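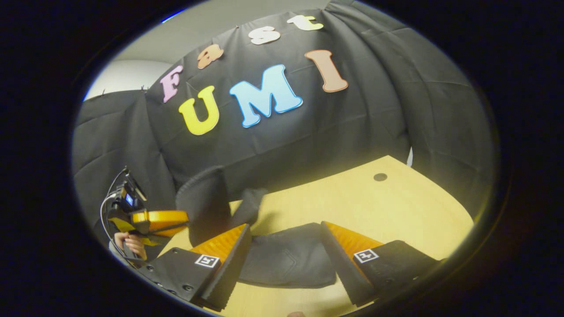
4. Hanging the backdrop and fixing the letters

You need the black cloth, the pins, the foam letters and the mounting strips from bag C. Set the table in place after the cloth is up.

4.1 Hanging the cloth

1. Unfold the cloth and find the hemmed edge. The hemmed edge goes at the top.
2. Hold one top corner against the wall and push a pin through the hem. The pin must go through both layers.
3. Work toward the other corner, one pin per hand's width. Leave a little slack between pins.
4. Let the cloth hang overnight if it came out of the bag with hard fold lines. Soft folds and creases can stay. They do not affect how the letters hold.

Note: Lavier cloth is sold in two weights. These steps are for the heavier one, order number 1357. The lighter cloth sags under the large letters and needs a second row of pins.

Caution: Do not iron the cloth once letters have been attached. The foam softens and marks the fabric.

4.2 Laying out the words

1. Sort the letters by size. The small set is used for the upper word and the large set for the lower one.
2. Lay both words on the floor first and check the spelling and the capitals. In our layout the upper row is "Fast", with a capital F and the rest lowercase. The lower row is "UMI", all capitals.
3. Mix the colors as you like, but keep dark letters off the black cloth. Pink, yellow, white, light blue and peach all show up well.
4. Start with the first letter of the lower row. Press it on and hold while you count to twenty.
5. Finish the lower row, then do the upper row from left to right.

Note: If a letter has to be moved, peel from the bottom edge - pulling from the top tears the foam. Use a new strip each time. Spare strips are part 251 and come 79 to a roll.

4.3 Placing the table

1. Push the table up to the cloth. The far edge should touch the fabric without pinning it to the wall.
2. Check that the lower row of letters can be read from where people will stand. If not, raise the letters, not the cloth.
3. If your tabletop has a cable hole, keep small parts away from it.

4.4 Black items on the table

Dark clothing is hard to tell apart from the backdrop. Lay the item flat near the middle of the table and smooth it out from the seams. When you lift part of it, lift slowly and look for the edge of the fabric against the wood - it is much easier to follow there than against the cloth.

Caution: Shake lint off black items away from the backdrop. The cloth picks it up and has to be brushed.

4.5 Taking down

Remove the letters first, then the pins, then the cloth. Roll the cloth with the hem on the outside.

Section 4 revised 2022-05-10, R. Kelmendi. Corrections to Vesna Pavlović.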